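Minutes of the Pharmacy and Drug Purchasing Meeting, Milholm Hospital
June · 4 min read
By Lamisi Dogbe

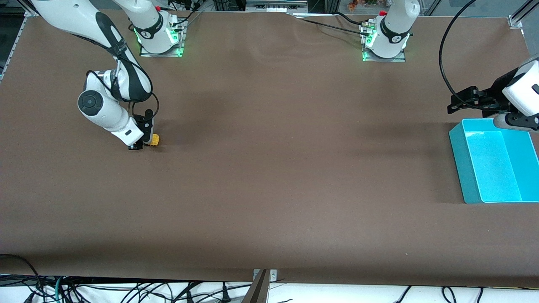
How many days do the wards have to return unopened medicines to the pharmacy? They have three working days, counted from the day the patient leaves, and the return form must be signed by the nurse in charge.

The question above came from the surgical ward before the meeting, and it was asked to put the answer at the top of the minutes so that all wards can find it.

The meeting was opened at 2:00 in the afternoon. Present were 13 members, from the pharmacy, the wards, the billing office and the outpatient clinic at Zuslow. The chair was the head of pharmacy. Lamisi Dogbe took the minutes.

1. Minutes of the last meeting

The minutes were accepted with one correction. Under item 4 the word "monthly" should be "weekly", as the refrigerator temperature logs are sent every week.

2. Supply contract with Baumgartner

The present contract with the wholesaler Baumgartner ends in six months. The purchasing office has received the draft of the new contract and presented the main changes. The delivery fee for small orders goes up. The discount for generic medicines stays the same, but it is now paid as a credit at the end of the quarter and no longer taken off each invoice.

The billing office was worried about this second point. With a credit, the price on the invoice is higher than the real price, and the department budgets will look worse during the quarter than they are. The purchasing office answered that it can write a note in each budget report. The billing office did not find a note sufficient and would prefer that the discount remains on the invoice.

It was discussed also if the hospital should ask for offers from other wholesalers. The chair said there is enough time for this if the letters go out before the end of the month. The clinic at Zuslow asked that any new offer must include a morning delivery to Zuslow, because at present the boxes arrive after the infusion patients have already been seated.

Decision: Purchasing will ask Baumgartner to keep the discount on the invoice, and will at the same time request offers from two other wholesalers. Agreed by all.

3. Drug shortages

Four medicines are on the shortage list at this moment. For three of them a substitute is in stock. For the fourth, an injectable antibiotic, the pharmacy has stock for over two weeks with normal use. The intensive care unit asked to be informed before a substitute is sent and not after. The pharmacy agreed and will telephone the unit.

The list on the internal page was out of date when several members looked at it. The pharmacy will correct it and will write the date of the last change at the top.

4. Coltska ordering software

The change to the Coltska software is finished on all wards except pediatrics. The main complaint is that an order for a patient who has moved to another ward still goes to the old ward. The supplier knows the problem but gave no date for the repair. Until then, the ward which receives the patient must enter the order again and cancel the old one. Pediatrics will wait with the change until this is solved.

There was a question on who pays when both orders are filled by mistake. The billing office explained that the patient is charged one time only, and the second package must be returned under the normal rule.

5. Patients without drug coverage

The social work office reported that more patients leave the hospital without being able to pay for their first prescription. It proposed a small starter supply at discharge. The members were in favor, but the cost is not known. Social work and billing will bring a calculation to the next meeting.

6. Other matters

The pharmacy window will close at 5:30 during the summer. Urgent orders go by telephone as usual. The key for the Zuslow storage cabinet has been replaced, and old keys should be given back to the pharmacy office.

The meeting was closed at 3:40. The next meeting will be in the same room, and items for the agenda should be sent to Lamisi Dogbe one week before.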